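Betreff: Re: [wovberg-wandern] Quartier in Skestamura, Südufer oder Altstadt?
Von: Roy Lightfoot
An: Liste wovberg-wandern

Hallo zusammen, hallo Su-chen,

ich war im August zum dritten Mal in Skestamura und antworte gleich auf die ganze Mail, weil vermutlich noch andere aus der Gruppe dasselbe wissen wollen.

Su-chen Cheung schrieb:

> Liebe Liste,
>
> wir wollen im kommenden Jahr elf Nächte nach Skestamura und können
> uns nicht einigen, wo wir wohnen. Mein Mann möchte in die Altstadt,
> wegen der Fähre und der Restaurants. Ich hätte lieber etwas am
> Südufer, nah am Strand von Lai. Beides haben wir bisher nur auf
> der Karte gesehen.
>
> Drei Dinge würden mich interessieren:
> Wie kommt man ohne Mietwagen von der Altstadt nach Lai?
> Lohnt sich der Tagesausflug nach Tralta, oder sollte man dort
> übernachten?
> Und kann man am Südufer abends irgendwo essen, ohne jedes Mal
> in den Ort fahren zu müssen?
>
> Wir sind zu zweit, gut zu Fuß, aber keine Kletterer. Preislich
> dachten wir an höchstens 150 Euro pro Nacht für das Zimmer.
>
> Danke schon mal und Grüße
> Su-chen

Zur Lage: Die Altstadt liegt auf der Nordseite der Bucht, direkt über dem Fährhafen. Man hat alles in wenigen Minuten, Bäcker, Apotheke, den kleinen Supermarkt hinter der Kirche. Dafür ist es in den unteren Gassen bis Mitternacht laut, und wer mit Rollkoffer kommt, flucht auf den Treppen. Ich habe dort beim ersten Mal gewohnt, im Haus gegenüber der Hafenmeisterei, und würde heute ein Zimmer weiter oben nehmen, zur Bergseite hin.

Das Südufer ist ruhiger und flacher. Der Strand von Lai besteht im vorderen Teil aus grobem Kies, erst hinter der Landzunge wird es sandig. Badeschuhe mitnehmen. Schatten gibt es nur am hinteren Ende unter den Tamarisken, und die Plätze dort sind ab zehn Uhr belegt. Am Strand selbst gibt es zwei Lokale. Das vordere macht um 18 Uhr zu, das hintere kocht bis 22 Uhr, außer bei starkem Wind, dann bleibt die Terrasse geschlossen und drinnen stehen nur ein paar Tische. Für elf Nächte wird einem die Karte vermutlich zu kurz. Wir haben jeden zweiten Abend selbst gekocht.

Bus: Die Linie 13 fährt vom Fährhafen über die Brücke nach Lai und weiter zum Campingplatz. Tagsüber geht sie stündlich, der letzte Bus zurück in die Altstadt fährt um 21:10 Uhr ab Lai. Fahrkarten gibt es am Kiosk, beim Fahrer nur gegen passendes Kleingeld. Zu Fuß geht es auch, am Ufer entlang auf dem alten Treidelweg, das dauert gut anderthalb Stunden. Der Weg ist gut markiert, nur hinter der Brücke muss man ein Stück auf der Straße laufen, und dort gibt es keinen Gehsteig.

Zu den Preisen: In der Altstadt habe ich zuletzt 148 Euro pro Nacht für ein Doppelzimmer mit Frühstück gezahlt. Am Südufer waren es 112 Euro für ein kleines Apartment mit Kochnische, Endreinigung inbegriffen, Kurtaxe nicht. Beides galt für August. Im Juni und ab Mitte September wird es an beiden Orten günstiger, allerdings fährt die Fähre dann seltener.

Tralta: Als Tagesausflug geht das, aber der Tag wird lang. Die Fähre legt morgens um 8:15 Uhr ab und am Nachmittag um 17 Uhr wieder in Tralta. Für den Ort und das Kloster reicht es. Wer auf den Rücken oberhalb des Klosters will, sollte eine Nacht bleiben. Der Aufstieg ist nicht schwer, er liegt aber komplett in der Sonne, und Wasser gibt es nur unten am Brunnen. Ich bin beim zweiten Mal über Nacht geblieben und am nächsten Morgen um sechs losgegangen. Um neun war ich oben, zum Mittagessen wieder im Ort. Übernachten kann man in der Pension am Anleger. Reservieren muss man telefonisch, auf Mails kam bei mir keine Antwort.

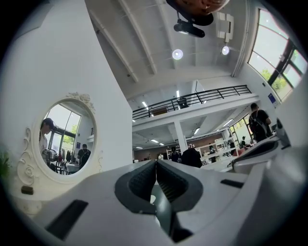

Muss man die Fähre nach Tralta vorher buchen?
Im Juli und August am besten am Vortag am Schalter im Hafen, außerhalb dieser Monate reicht es, zwanzig Minuten vor der Abfahrt dort zu sein.

Noch zwei Sachen, nach denen du nicht gefragt hast. Die Wanderkarte aus dem Tourismusbüro zeigt den Küstenweg westlich von Lai noch als durchgehend. Das stimmte im August nicht, hinter der zweiten Bucht war er nach einem Hangrutsch gesperrt, und die Umleitung führt oben über die Weinberge. Das kostet eine Dreiviertelstunde extra. Und der Geldautomat am Fährhafen nimmt eine Gebühr, der bei der Post in der oberen Altstadt nahm von meiner Karte keine.

Mein Vorschlag für elf Nächte wäre: vier in der Altstadt, eine in Tralta und die restlichen sechs in Lai. Dann hat jeder von euch etwas davon, und ihr müsst das Gepäck nur einmal mit dem Bus über die Brücke bringen. Den großen Koffer kann man für die Nacht in Tralta im Quartier stehen lassen, bei uns war das kein Problem.

Die Telefonnummern der Pension und der Vermieterin in Lai schicke ich dir direkt, die möchte ich nicht über die Liste verteilen. Wer sie sonst noch braucht, kann sich bei mir melden.

Viele Grüße aus Wovberg
Roy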